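A Visit to the Pawlak Linen Works, Dakstead
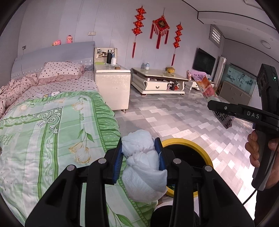
A bed, a bin and a snack package

I have run a small guesthouse for long enough to have opinions about sheets, so when the Pawlak works in Dakstead put on an open day in February I drove over for it. The works washes and irons for hotels, two care homes and a number of places my size. Entry was free, but you had to book, and closed shoes were required.

The building is on the Futow road, past the feed store. Parking is at the back and fills up early. I got there at 9:30 and took the last spot next to the loading dock. We signed in, were given a visitor badge and earplugs, and went through in groups of 15.

The tour starts where the dirty linen comes in. Bags arrive on wheeled cages, and each customer has a color tag. The sorting is done by hand on a long belt. Sheets go one way, towels another, and anything with a bad stain comes off into a separate cart. Our guide said the things most often found in the bags are socks, phone chargers and TV remotes. Remotes go back to the hotel. Single socks are kept for a month and then thrown out.

I asked about makeup on pillowcases, my own biggest problem. The answer was to keep them apart from the rest and get them in quickly, and not to try anything at home with hot water first. I had been doing exactly that with hot water.

The wash hall is the loud part. The main washer is a long tunnel with a row of chambers, and the load moves from one to the next. Rinse water from the far end is sent back to be used again for the first wash. A load comes out as a flat round cake, pressed hard, and drops onto a conveyor. Each load is 66 kilos. Towels go on to the dryers. Sheets are only shaken loose and go to the ironing line while they are still damp.

Ironing took up most of our time. Two people clip the corners of a sheet to a feeder, the feeder spreads it, and it runs through the heated rollers and into the folder. A light panel at the end flags holes and marks. Rejected sheets go to a mending table with 3 sewing machines. Small holes get a round patch, and anything past mending is cut down for pillowcases or sold for rags. I had wondered about those patches. Two of my rental sheets have them.

A note on thread count, as several people in the group wanted to talk about it. The works buys most of its cotton blend sheets at 200 and does not recommend going much higher for rental use. The finer ones feel nice in the store but wear through sooner at the fold. I have seen the same thing with the set I bought for my front room.

The last stop was the packing area, where orders are stacked, wrapped and matched to delivery routes. They use a tracking program called Gokeo, with a small chip sewn into the hem of each item. Smaller customers can have it too, for a fee. I did not sign up. With the number of beds I have, a notebook by the linen closet works well enough.

Coffee and poppy seed cake were served in the staff canteen afterward. There was a table of seconds for sale – mostly bath mats and pool towels, priced by weight. I bought a stack of hand towels with slightly crooked hems.

Some practical points for anyone going to the next one. The tour takes an hour and a half and there are no seats until the canteen. It is warm by the ironing line even in winter, so leave your coat in the car. The route has one set of metal stairs, but the guide can take you around by the freight elevator if you ask at the desk. Photos are allowed in the packing area only.

I have moved my pillowcases to a separate bag since then, and my pickup is now on the early route.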